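Re: [arm-users] push tool vs. two-finger gripper for block sorting?
From: Marlina Saragih
Date: January 2022

> We have the Nosstead two-finger on our arm and it spends more time
> missing blocks than moving them. Has anyone tried going without fingers
> at all, just a rod or a peg? I'm wondering what you give up, and whether
> the camera side gets easier or harder. Also curious what people are
> using for a work surface. Ours is a sheet of acrylic and everything
> skates around on it.
>
> Purba

Hi Purba, hi all,

Yes! I've been on a plain rod for a few weeks now and I have opinions (sorry in advance, this got long).

We started out with the same Nosstead gripper you have. It's a nice piece of hardware, but for small blocks on a flat surface I was forever tuning the approach height. Too high and the fingers closed on the top edge and the block popped out, too low and a fingertip touched down and the arm stopped with a force fault. Stars were the worst, because the fingers want two parallel faces and a star just doesn't have them where you'd like them.

So I took the gripper off and put a straight rod with a rounded tip on the wrist, held with the usual collar. Everything is pushing now. The arm stays at one height, the controller only has to think about x and y, and the code for a move shrank to something I can read on one screen. I love it.

The job I've been using for comparison is grouping blocks by color on a wooden board: two each of red, blue, yellow and green, mixed shapes, and the end state is four pairs.
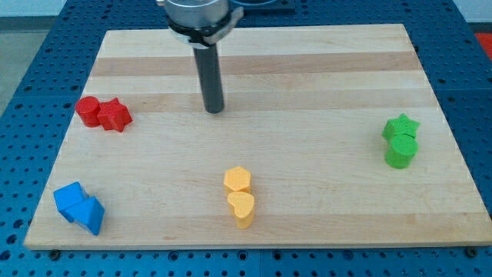

I ran 30 starts with each tool, same camera, same Wusov controller, blocks scattered by hand. With the two-finger I got 17 complete runs. With the rod I got all but 9, so 21, and most of the failures were a block going over the side, which I could probably fix with a slower push near the edges. I wouldn't hang a paper on those numbers, but the difference was plain enough just from standing there.

What you give up: you can't stack, obviously, and you can't pull. If a block ends up close to the edge with the wrong side facing you, the rod has to travel all the way to the outside and come back in, and on our arm that means a wrist pose it doesn't enjoy. Cylinders are fine standing up, but if one tips over it rolls and then you're chasing it. Triangles are funny too – push one off center and it spins around the tip instead of going where you wanted. I ended up with much shorter pushes for those and a fresh look from the camera after each one.

On the camera question, mostly easier for us. A thin rod hides a lot less than a pair of fingers and a gripper body, so I can keep tracking during the move. The one thing that bit me was a block standing behind another one from the camera's side. My detector would merge two of the same color into one blob and happily declare the pair finished before the second block had arrived! I switched to fitting outlines and it's better, still not perfect.

Surface: get off the acrylic. Wood has been great here, enough drag that a block stops when the rod stops. I'd also fix the board down somehow, because if it creeps during a long session your calibration creeps with it (ask me how I lost most of an afternoon).

I haven't tried the Jondent soft tip yet. If anyone has one on a rod I'd like to know whether it grips the side of the block too much and makes the spinning worse. My guess is yes for triangles and no for everything else, but it's only a guess.

Purba, what push speed can your arm hold without chattering? I'm happy to send you my settings, they're in one text file, 435 lines and badly commented. I'm hoping to clean it up in February.

Marlina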